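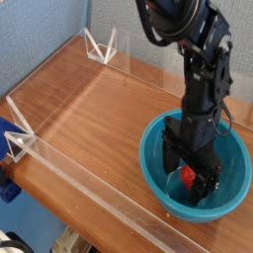
Hilwood Community House is reviewing its tabletop and serving ware this month. Notes from the work will be posted in this thread.

1/ The wooden tables in the Plildale Room date from 1948. The reddish-brown finish is to be kept. Please wipe along the grain with a damp cloth and dry at once.

2/ Plastic bowls, the turquoise ones included, remain in service. Bowls with a cracked rim should be left on the cart by the door.

3/ Clear cups are easily missed inside a deep bowl. Users are asked to empty every bowl before stacking it.

4/ Small items left in bowls will be held at the front desk until Friday.

5/ Clear acrylic panels should be cleaned with mild soap only. Glass spray is not permitted.

6/ The inventory stands at 198 pieces. A further 17 are on order from Liltell and will be shelved in the east pantry on arrival.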